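Handheld gripper sessions: the rules we settled on

Posted Oct 25, 2023

I keep being asked for the working rules we use when recording demonstrations with handheld grippers. They have lived in a text file on a shared drive since March and have been edited by too many hands. I have tidied them up, removed two that contradicted each other, and set them down with the reasoning where I can remember it.

For context, the recordings feed the training set for a two-armed machine at Hodby that sorts and packs small household goods. The operator carries a gripper in each hand and does the task as the machine ought to do it. The pose of each gripper is recovered from printed markers on a cube fixed to it. Almost every rule follows from that arrangement.

Marker cubes

Inspect all printed faces before the session. A scuffed corner on a marker is enough to cause dropouts at oblique angles, and dropouts are much harder to find afterwards than a scuff is beforehand. Matt print only. We tried a satin finish on the Brikby set and lost a whole morning to glare from the ceiling lights.

Marker IDs are never shared between cubes, including spares. A spare gets its own IDs and its own line in the session file. Left and right are recorded as the operator's left and right. This sounds too obvious to write down, and it was the cause of 19 mislabelled recordings before we did.

Cubes are not removed from a gripper between calibration and the last take. If one comes off, or is knocked hard enough that you wonder about it, calibrate again.

Calibration

Calibrate at the start, after any break longer than 16 minutes, and after any change of operator. The break figure came out of drift measurements on our own kit and should not be copied without repeating them. Write the residual in the log even when it is good. A column of good values is what makes a bad one stand out.

Operator

Check the harness straps and the wrist straps before the first take, with the operator standing in the working posture. A strap that is comfortable with the arms down can pull when both arms are reaching forward. Cable slack is checked the same way: full reach on each side, then both together. Sleeves must stay clear of the markers. Short sleeves are preferred, and long ones are rolled above the elbow.

Footwear must be closed and flat - no exceptions, including visitors.

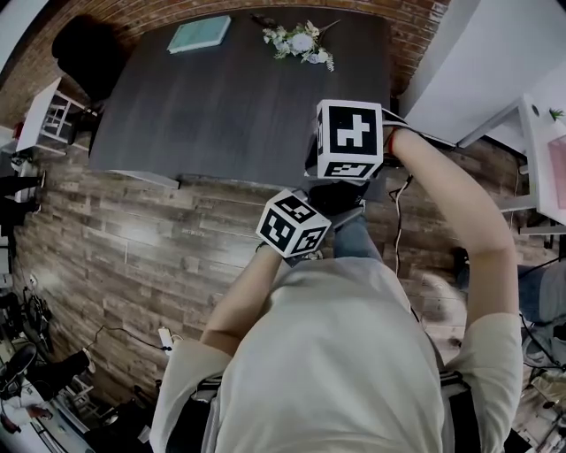 Should the operator repeat a movement that went wrong within a take? Let the take run to its end, mark it as a failed attempt in the log, and start a fresh one, so that every file contains a single attempt.

Failed takes are kept. Of the 426 takes in our last full block, 265 went into training as they were. The others stay in a separate folder with a reason code. We have gone back to that folder more often than I expected, mainly to test the filter that is meant to reject them.

Table and floor

Objects for the task are placed before the take begins and are logged by name. Objects that are not part of the task may stay on the table, but they are logged too. I was against this at first and wanted a bare surface. The Morkska trial changed my mind: a policy trained on bare tables did poorly as soon as anything unrelated was left in view. The present rule is that clutter is allowed, is written down, and is not moved during a take.

Cables on the floor are routed away from the operator's feet. Power strips go behind or well to the side of the standing position, never between the feet and the table. Anyone else in the room stays where they are until the take ends. Walking past is permitted only between takes.

Logging

One line per take, filled in at the time. Operator code, cube set, calibration reference, task, result, remarks. Remarks may be blank, the rest may not. We used the Abou Jaoude template for a while, with its longer list of fields, and people simply stopped filling in the last third of it. A short form completed properly has served us better.

Open points

The rule on lighting is still a draft. At present it says only that the blinds stay in one position for the whole session. I would like a measured light level at the table, taken with the calibration, but we have no agreed limit and a number with no limit attached tends to be ignored.

The other open point is session length. Tracking quality holds up well enough over an afternoon, but the movements get slower and less tidy. I will add a rule when I have plotted take duration against time of day, which needs the clock on the second recording machine to be corrected first.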